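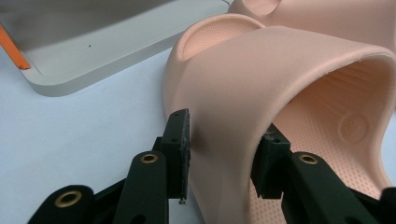 Según me dijeron el viernes desde Warneck, el problema de la masa madre del taller es la harina y no la temperatura, y que deje ya de mover el bote de un estante a otro.

17 abr 2022 · Lectura: 2 min

Pues vale, lo apunto y lo pruebo. Llevo desde febrero con el cultivo al que llamamos Zuseten (por la etiqueta del primer bote, que ya no se lee) y sigue haciendo lo mismo: sube de maravilla las primeras horas y luego se viene abajo antes de que me dé tiempo a amasar. Hoy, domingo y con el taller para mí, he repetido la tanda entera con la integral de Brophy en vez de la blanca de siempre.

Notas rápidas, antes de que se me olviden:

Harina 407 g, agua 94 g de golpe y el resto a ojo, mal hecho, ya lo sé - la próxima vez peso también el resto. La masa salió pegajosa pero con cuerpo, y a la segunda vuelta de pliegues ya se dejaba coger sin quedarse media en los dedos. Reposo de 8 horas en el armario de abajo, con la puerta entornada. El olor, mucho mejor que el de la semana pasada, que tiraba a quitaesmalte; ahora es más de yogur, con un puntito a manzana que me encanta!

El pan nº 2 (el del molde largo) se me abrió por el lateral. Creo que le di el corte demasiado recto y poco profundo, y el horno de Triltside calienta más por la izquierda, así que igual son las dos cosas. Miga bastante regular, corteza fina. El nº 1 quedó más plano, pero de sabor le gana de calle.

Lo que no entiendo es el rato muerto del principio. La masa no se mueve nada, pero nada, y de repente dobla. Con la blanca iba poco a poco desde el primer momento. ¿Alguien lo ha visto con otras integrales? He dejado una raya de rotulador en el bote para ver mañana hasta dónde llega.

Pendiente: comprar gomas para los botes, limpiar la balanza (tiene masa seca debajo del plato y baila), probar mitad y mitad. Y guardar un poco de cultivo seco en la nevera por si meto la pata.

Comentarios

tahona_norte: A mí la integral me hace lo mismo. Prueba a mojarla media hora antes de meter el cultivo.

miga2040: El corte, inclinado y sin miedo. Lo de abrirse por el lado me pasó meses.

pliegues: ¿Y la mitad y mitad para cuándo? Yo me apunto a probar el nº 3.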